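About Wollmont Grappling

Wollmont is a grappling and mixed martial arts gym on the second floor of the old Hamann building, up 3 flights of stairs that count as your warm-up. We opened with one mat, a borrowed timer and eleven people who mostly wanted to learn how to fall down. Now we have 291 members, two full mat rooms and a cage we put together over one very long November!

Eilif Öberg started the gym after nine years of coaching wrestling at the high school level. He still runs the 6 a.m. class and still demonstrates every takedown himself, usually twice, because he loves it. Joscha Kasten joined as head of striking and brought the Drukamer style of footwork drills with him (ask him about the tape squares on the floor, and set aside some time for the answer).
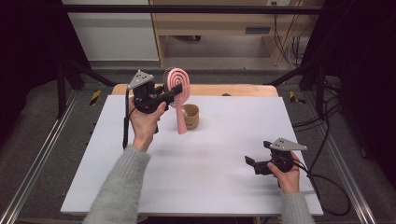
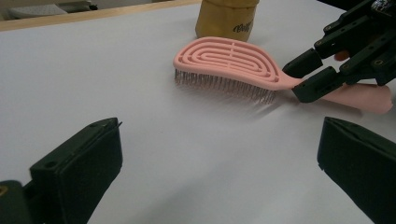 We teach beginners every day we're open. You don't need to be in shape, own any gear or know who holds which belt. Loaner gloves and shin guards are on the rack by the front desk, and the first class is free. Most new people start with Fundamentals, a six-week course that covers stance, clinch, escapes and basic submissions at a pace where you can ask questions and get an answer.

If you want to compete, we'd love to help with that too. Our amateur team trains four evenings a week and travels to the Saler Open each year, where last season we brought fourteen fighters and a very loud group of parents. Eilif and Joscha corner every bout. We match people carefully, and no one gets a fight until both coaches agree they're ready for it.

The kids' program runs after school for ages six to fifteen. It's grappling only, with lots of games, and the younger group has invented a version of tag that the adults now play before sparring.

Our mats cover 820 square feet in the main room, and they get mopped after every class. Street shoes come off at the door. Come by any evening and watch a round or two from the bench!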